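Courses > Food Packaging Basics > Unit 5
Overview Units Readings Contact
3 min read

Unit 5: Lid Seals and Headspace

Brigitta Aigner

A reusable container keeps dry food dry only as well as its seal. Water vapor gets in by two routes: slowly through the wall, and much faster through gaps at the rim. For most rigid plastics the rim dominates.
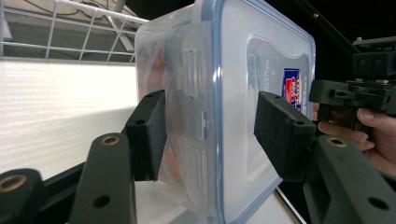

Fig. 1. Clear plastic food storage container with a rectangular lid.

Headspace is the air volume left above the food. Record it before closing, in milliliters, and keep it constant across a test series – a half-full box holds more moist air than a full one.

Leak rate is found by weight gain of a desiccant over a fixed period. Divide by rim length to compare sizes.

For next time: read the Gotus handout and work problems 1 to 3. Show units.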